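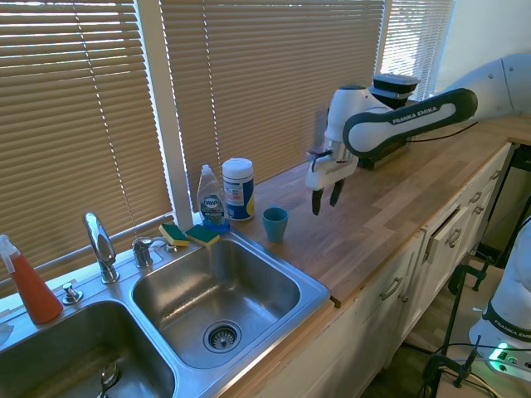

Setting up your Calado stockpot for its first batch

Right, you've got the pot out of its box and you want soup. Me too! Give me ten minutes first, though, as a slow cooker this size needs a bit of settling in (I skipped it with my old Zurnwood and my first chicken broth tasted of warm raincoat).

1. Peel the sticker off the inner pot and wash the pot and lid by hand. The base never goes in water – wipe it with a damp cloth and leave it at that.

2. Pour in water up to the lower line, put the lid on and set the dial to 100. Let it run for 55 minutes with a window open. You may get a faint smell.

3. Switch off, unplug, and let everything cool before you tip the water away.

CAUTION: the handles get hot as well as the pot. Oven gloves, please, both hands.

4. Now the real thing. Bones, onion skins, a carrot or two, a bay leaf, then cold water. The upper line is 3,000 ml and you mustn't go over it, even when there's one sad stick of celery still poking out.

5. Set the dial to 92 and walk away. I usually do mine after supper and strain it at breakfast.

Note: if the lid rattles, turn it a quarter turn until the notch meets the spout. If it still rattles, see "Seals and spare parts".

6. Salt it at the end, once it's strained. Lentils and dried beans have their own section further on, so don't chuck them in yet.

Get the Musedeck kitchen newsletter – new recipes every month. Enter your email to sign up. Unsubscribe at any time.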